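Gripper view ends up aimed at the wall after a few runs in the sim, what have I broken?
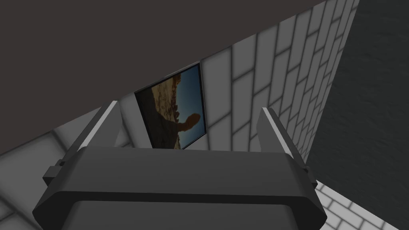

Merkitz Robotics Club – Simulation Group

Asked by Ajith Kartha, Oct 11, 2023

Hi all, hoping someone has met this one before. I've got our arm set up in Flutik with the wrist view switched on, and the job is dead simple: go down, pick up a block, lift it, put it back, repeat. First few goes are lovely. Then on run 5 the wrist rolls over and the whole thing swings up, and I'm left staring between the fingers at white bricks and that desert picture on the wall, all on the slant. Fingers wide open, no block anywhere in view.

No error in the log, which is driving me up the wall (sorry). The planner says "goal reached" every time, cheerful as you like. I've reinstalled it, tried a fresh room, and halved the speed. With the speed halved it does exactly the same thing, only slower. It worked fine back in April and the only thing I've changed since is the gripper model.

My real worry is that we're meant to put this on the proper arm soon, and I don't fancy being next to it if it does that. Any ideas?

2 answers

Inger Thoroddsen
Marked as helpful

I had something very like this after swapping grippers on the Lund bench, so I'd start with the wrist joint limits. The new gripper file probably brought its own wrist settings and wrote over yours. Ours came in with no limit at all on the last joint, so every pick added a bit more turn (the planner thought it was being clever and taking the short way round). After enough picks it had wound itself up so far that the solver jumped to a completely different arm pose. The planner still called it a success as the fingertip point was within tolerance, and the tolerance on direction had been left blank!

What I'd do:

Open the arm file and compare joints 4 and up with your old copy.
Put the limits back by hand.
Set a direction tolerance on the goal.
Send the arm to its home pose between runs and print the wrist angle. If it creeps up each time, you've found it. Mine had got to 388 degrees before I spotted it.

And please don't run it on the real arm until it's done a long batch without a wobble. Even then keep the speed right down, stay outside the fence and have somebody on the stop button. A real one would have its cable wrapped round the wrist by then.

brokard_fan

Had weird stuff in Flutik too, think I turned the physics steps up and it went away? Can't remember which setting, sorry. Might be worth deleting the cache as well.

Comment from Ajith Kartha

Inger, the last joint limit was blank in the new file! I've put the old numbers back and it's running now, will print the angles tonight and post them.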